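**Toys have taken over the bed: what is a sensible order for sorting and storing them?**

Posted in: Household and Storage
Status: Answered

I should be grateful for advice on a matter of domestic organisation. My daughter's toys are kept in the spare bedroom, which also serves as our general store. Over the past year the collection has outgrown the shelf that was intended for it, and the overflow has settled on the bed. We are expecting my mother-in-law to stay and the bed will be required.

The following points may assist anyone who is kind enough to reply.

- The toys are a mixture of plush animals and smaller items. The pigs are in daily favour and must remain accessible.
- We have one blue plastic crate, which I had hoped would be sufficient. I now doubt it.
- There is a red case with two handles and a zip. I do not know whether it is better used as storage or treated as a toy in its own right.
- The room also holds a rolled rug and several things in plastic wrapping. These cannot be moved elsewhere at present.
- I am willing to spend up to 1000 rupees on further storage, but would prefer to spend less.

I have already tried sorting by size. The large items went in first and the small ones disappeared beneath them, with the result that everything was tipped out again by the same evening. I have also read the Wonel storage guide, but it assumes a fitted wardrobe and we do not have one. 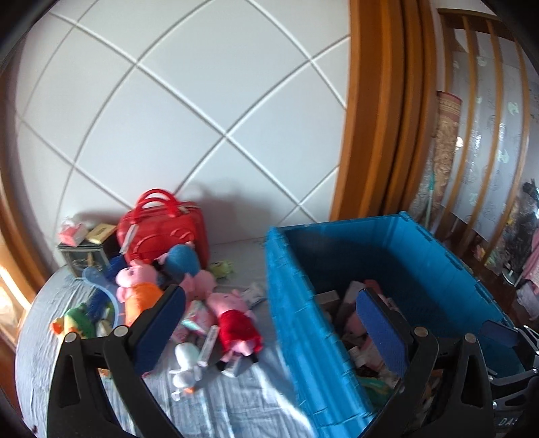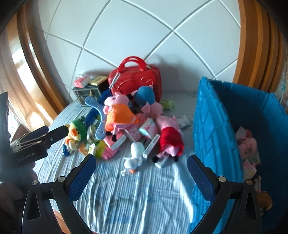
*The red handled case and the toys on the bed, both views.*

My questions are therefore as follows. Should the sorting be done on the bed or on the floor? Should soft toys and hard toys be stored separately? Is one crate realistic?

With thanks,
Dilruba Liyanage

---

**Reply 1 (marked as accepted)**

Dear Ms Liyanage,

The bed is the better place to sort. It is at a convenient height and it imposes a deadline, as someone will need to sleep in it. I would recommend the following procedure.

1. Empty the crate completely and wipe it out. Do not begin with a crate that is half full.
2. Divide the contents of the bed into plush toys, hard toys, and anything that is not a toy. In most households the third group is larger than expected. Boxes and small packages belong here until they have been opened and checked.
3. Ask your daughter to choose her favourites. A fixed number is easier for a child to accept than a general instruction to choose a few. These should be kept out of the crate, on the shelf you mention.
4. Place the remaining plush toys in the crate. They may be pressed down without harm.
5. Place the small hard items in the red case and close the zip. It has handles, so a child can carry it, and small parts will no longer sink to the bottom of the crate.
6. Wash the sheet before your visitor arrives.

With regard to your second question, I would keep soft and hard separate. Plush toys collect dust and will need washing from time to time, and it is tiresome to have to pick small pieces out of them first.

As to whether one crate is realistic, I believe that it is, provided the case is used as well. Should you require a second crate, please measure the space beside the rug before purchasing. I made the error of ordering a Plarum crate for a similar corner and it was 2 cm too wide. It is presently in my garage holding paint.

Allow yourself an undisturbed afternoon.

R. Espinoza
Bradton

---

**Reply 2**

I would throw half of it away. Children do not notice.

---

**Reply 3**

I must respectfully disagree with the previous contributor. Children do notice, and in our house the matter of a missing rabbit was raised at meals for the whole of June.

I would add one point to the accepted reply. If the case has a moulded or stiff shell, it should not be placed at the bottom of a crate with weight on top, as the zip on ours was strained in this way and no longer closes. Stand it upright next to the crate.

For the plush toys, a mesh laundry bag is adequate and need not cost more than 300 rupees. It can be hung from a hook behind the door, which leaves the floor clear. I have no view on the rug.

---

**Follow-up from the original poster**

I am obliged to all who replied. The sorting was carried out on the bed as recommended. The selection of favourites was fixed at five and subsequently revised, following representations, to eight. The small items are in the red case and the plush toys are in the crate, with the exception of the pigs, which have been granted the shelf.

I have not yet purchased a mesh bag. Could the last contributor please confirm whether the drawstring kind is suitable, or whether a zip is preferable?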